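Progress note to Sterkham, household chores project

Hi all - you asked for the short version this time, so I'll try! The question you're paying us to answer is still whether an arm can do the dull jobs in a kitchen or a stockroom yet. My answer is "some of them, in simulation, if the cabinet behaves." We're still on drawers and cabinets, all on the simulated bench.

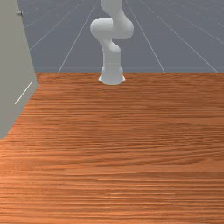 Dukdale, December

We ran 40 attempts at the drawer task on the new settings. Four of them got all the way through without a stall, and I was thrilled with those four (last time we had two). The rest mostly went wrong at the approach. The arm picks a decent path and then closes its fingers too early, and after that it's pushing at nothing. Verbeke's planner is quicker than ours at this bit, so I've asked for a trial license.

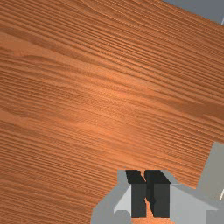

Gripper close to the tabletop, pads almost closed.

Where does that leave chores? Wiping a counter, I'd say soon. Putting away groceries, no way. Shops are a bit easier than homes, I think - the shelves stay put and everything comes in the same box - and that's why I'd like to move some of the spring hours over to the stockroom tasks. The budget is fine, by the way. We're under on computing and slightly over on my time.
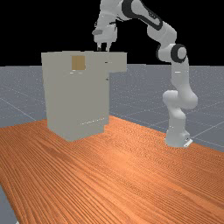 Priruvance wrote back on the draft that a drawer is still the wrong test, and that they would sooner see one dull job done all day than a clever one done twice. I half agree, and I'll bring a plan for a longer run to the Friday call.

2 comments
4 shares

Related items
Stockroom tasks: first list
Drawer task settings, old and new
Notes from the Verbeke demo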